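Nindel Divided Wall Shelf and Clip Basket
Workshop Storage, Item 404

The Nindel wall storage set is intended for hand tools and small supplies that would otherwise take up space on a bench or table. It consists of one long wire shelf divided into five compartments and one wire-mesh basket, both finished in white. The shelf mounts below a horizontal rail. The basket clips to a vertical rail and may be moved without tools.

Shelf length: 600 mm
Basket height: 219 mm
Finish: white
Rails: sold separately
Cartons per pallet: 28

The set may be ordered with a white rectangular tool tray for table use. Customers who keep screwdrivers in daily rotation generally leave them in the tray and reserve the shelf for items needed less often. Wipe all parts with a damp cloth. Do not use abrasive pads.

Orders from schools and public workshops are handled by Chareonsuk Supply, Divport. Replacement clips are available separately.

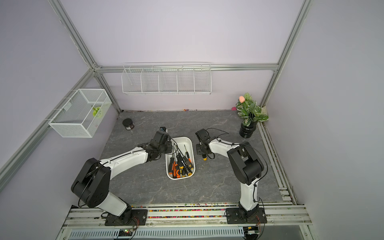
KADEDAU, August

The display at the Kadedau showroom shows the shelf on the back wall with its compartments empty and the basket on the left wall. Screwdrivers with orange-and-black and black-and-yellow handles are in the tray on the marble-patterned tabletop. The potted plant and the lidded jar are not included.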